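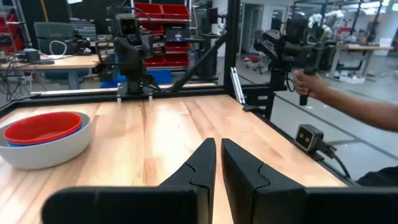
Ghizlane says that if we keep calling it "unstacking" the policy will be graded on unstacking, and the Wenavgate rules only grade where each bowl ends up. She wants the word out of the task sheet. She said it before I had my bag off my shoulder, and again at lunch, and by then I agreed with her. Task sheet now reads "bowl placement, nested start." Changed it in the Ruken repository too, where the old name was in eleven files and one log parser.

Session notes first, while I still have them.

Started at 8:40. Obsa had the arms powered and homed already. Joint 4 on the right arm still reports an offset after a cold start, same sign as last week, slightly smaller. We re-zeroed it by hand and checked it against the printed jig. I would like to know whether it is the encoder or the mount. Obsa thinks the mount. He put a witness mark across the screw head and the bracket with paint pen, so if it creeps we will see it without arguing.

Wrist view exposure is locked now. It was on auto through all of the first batch, and the brightness jumped whenever the red bowl filled a large part of the view. Locked it at the value from the noon test. The late afternoon recordings will come out darker, which I can live with. The lamp on the window side stays on at all times, including when someone thinks it is doing nothing.

The dataset stands at 653 episodes after today. That is the total before review. Ryszard's script rejects anything with a dropped frame longer than the threshold, anything where the gripper command and the measured opening disagree for too long, and anything without an operator tag. It does not reject bad technique. For that someone has to sit down and watch, and the someone this week is me. I did 84 of them after lunch and threw out 23. Most of what I threw out has the same fault: the operator closes on the rim, feels nothing (there is nothing to feel, the handle gives no force back), and squeezes again to be sure. The second squeeze goes into the data as a little stutter. The policy then learns the stutter and does it at every grasp, including on bowls it already holds.

I wrote this up on the board as one line: close once, wait, lift. Léonie crossed out "wait" and wrote "half a second." Better.

Longer discussion about which arm goes first. The rules leave it open. In the first batch each of us did what felt natural, so the data has both orders in it, and the trained policy sometimes starts with both arms at once and then has them hover on either side of the same bowl. It is a fair summary of what we taught it. Two ways out. We can fix the order, left arm always first, and discard the rest. Or we keep both orders and add the order as a condition at the start of the episode. Ryszard wants the condition. I want the fixed order, with five weeks left and nobody with time to debug a conditioning input. We settled on fixed order for the entry and a branch for Ryszard to try his version on.

Rim grasp versus outside grasp, also settled. One finger inside the bowl, one outside, fingers vertical or close to it. Pushing the bowl along the table with closed fingers is not allowed in recordings, even when it would be quicker. I did it myself twice this morning and deleted both.
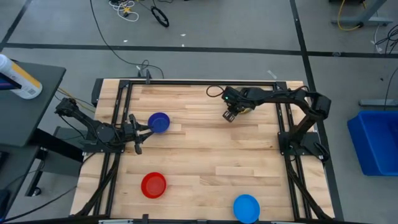
Spacing between bowls matters more than I had assumed. With the bowls well apart, every operator manages a clean approach on the first try. Put two of them close enough that the rims touch and the outside finger has nowhere to go, so the wrist has to rotate, and at that rotation the right arm comes near its limit. I moved the start zones outward by one grid square and logged it as version 3 of the layout. Version 2 episodes are still valid for training but not for the timing table.

We also need to decide on names for the blues. In my notes they are "dark blue" and "light blue." In Obsa's they are "blue" and "cyan." In the operator tags they are both, plus one episode where somebody typed "other blue." Ghizlane proposes B1 and B2 with a strip of tape on the underside. I said tape on the underside changes how a bowl sits. She said measure it. I measured it and it changes nothing I can detect, so tape it is.

Evaluation run at 3:15 with yesterday's checkpoint. Success was 57 percent on the single bowl case, nested start excluded. Last checkpoint was lower, though it was scored on the old layout and by a different person, so I am not putting the two numbers side by side anywhere. Failures, in order of how often they turned up:

Gripper closes short of the rim. Approach looks right and the height is wrong. Probably calibration, probably mine.

Gripper closes on the rim, lifts, the bowl swings and slides out. Grip force is set low from when we were using paper cups. Raised it one step.

Policy stops over the bowl and does nothing until timeout. I have no explanation. The action outputs are small but not zero, and they cancel. Léonie suspects the pauses in the demonstrations, where an operator stops to look at the other screen before committing. If she is right, trimming idle segments should fix most of it. She will write the trimming tonight. Threshold on joint velocity, with a minimum duration so that the deliberate half second survives.

Nested start was not scored. We tried it a few times to see what would happen. It took hold of more than one rim at once and lifted the lot. Under the rules that counts as zero, and I think it should.

One procedural item. The person on the leader arm should not also be the person resetting the bowls. Today I was doing both during the long block after 10, and my episodes get visibly worse toward the end of it. Approach paths go wide, grasps are late. With a separate resetter the pace is the same and the quality holds. Rota goes up tomorrow, swaps every half hour. Inès asked whether she can be on it, having passed the safety sheet last term. Léonie says her sister is steadier on the handle than any of us, and the short test she did bears it out: smooth, slow, no double squeeze. She is on the rota for resets and for single bowl episodes. Nested ones later.

Cabling. The right wrist cable has too much slack and forms a loop. When the wrist rotates past a certain point the loop comes forward into the view. It is only there for a few frames, but it is there in training and it should be there in the same way at the competition, or else not at all. I would prefer not at all. Two clips and a shorter service loop. Obsa is worried about strain at the connector and wants to keep the length and route it higher. We will try his way first. If we change it we have to flag every episode before the change, so it gets done once, before the next batch, and then we leave it alone.

Transport to Plurnevville is still not arranged. The organizers give each team a table of their own dimensions, and the surface is not stated in the packet. I have written to ask. If theirs is white laminate, our background is wrong and we should get some recordings on a white sheet in before the end of the month. Pichon has offered us the room on the ground floor for a dry run, with different light and a different floor, and I have said yes. No training on anything recorded there. Evaluation only.

Lab notebook, things I owe other people:

Ryszard — list of the 23 rejected episodes with reasons, plain text, one per line.

Ghizlane — draft of the methods section, two pages, no adjectives.

Obsa — the torque value for the base screws. It is in my other notebook.

Left at 7:20. Arms parked, power off at the strip, bowls in the bin. The overnight training job is running with the double-squeeze episodes removed and the idle segments still in, so that when Léonie's trimming goes in tomorrow it is the only thing that changes. Seed is fixed. Loss looked ordinary for the first few thousand steps. I will check it from home at 10 and not before.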